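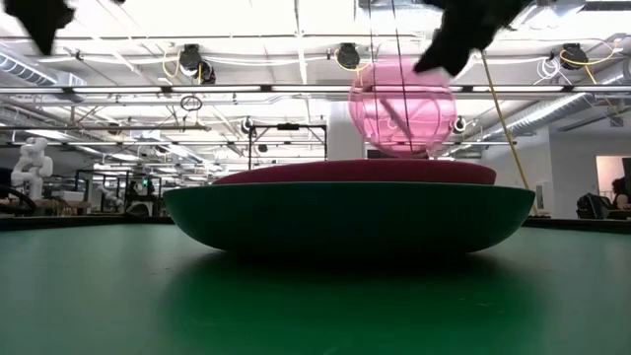

Stacking practice on one of our green-topped tables.

About Cimudance

We started Cimudance in November with one borrowed bench and a strong feeling that robot work deserves the same good manners as any other kind of work. We teach people to run robot arms carefully, write down what they did, and leave the table ready for whoever comes next (you'd be surprised how much of our first week is spent on that last part!).

Everything we teach comes back to our house rules, which we call the Cladon Rules, after the street where we wrote them. There are 86 of them now, and yes, we know that's a lot. Most are small. Put the objects out before the arms are switched on. Keep your sleeves and your coffee on your own side of the table edge. Say "moving" out loud, every time, even when you're sure everyone is looking.
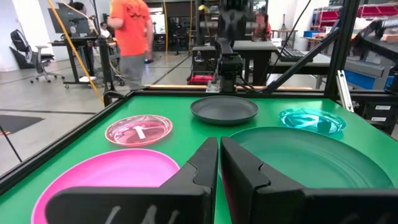 Plates set out across the table, with a second arm at the far side.

People walk through our space all day long, and we like it that way, but it does mean the floor rules matter as much as the table rules. Walkways stay open, cords get checked each morning, and anyone at all may call a stop without having to explain first.
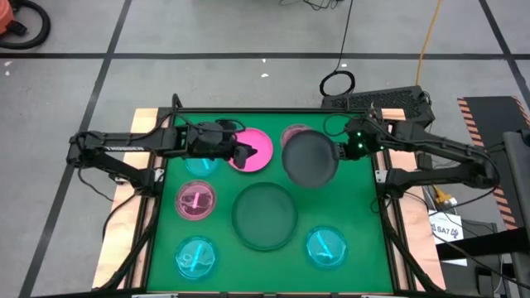
Two arms over the work surface, one of them holding a dark lid.

Two-arm work has its own chapter. We ask each team to agree on which arm goes first before anything is picked up, and to write down every dropped piece, however silly it feels. Our logbook held 2,682 entries at last count, and we're rather fond of it.
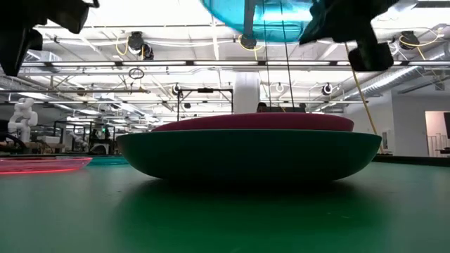
Stacking comes late in the course, once slow approaches and clean releases are second nature, and we never hurry anybody toward it. Our sister school, Retamal, follows the same rules, and the folks at Prollard go over them with us every year. If you'd like to visit, please write to the front desk, and wear closed shoes!

Page last updated 10 Jun 2022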